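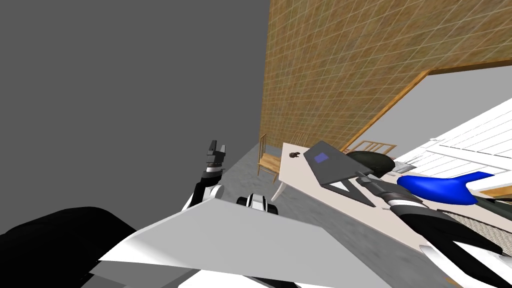

Flumine Water Users Association
Minutes, 2024-12-30

1. Minutes of the August meeting approved as circulated.

2. Movwood pump station. Pump 2 remains out of service. Menex quoted $3000 for a new seal and bearing set, labor included. Quote accepted. Work to be done before the spring fill.

3. Poduval lateral. 400 feet of pipe still to be replaced. Trench depth set at 20 inches below grade. Locate request to be filed before digging.

4. Meter readings. Two meters on the Poduval lateral gave no reading. Both to be bench tested; usage to be billed on the prior-year average until results are in.

5. Assessments. Rate per share unchanged. Late fee wording deferred to next meeting.

Meeting adjourned.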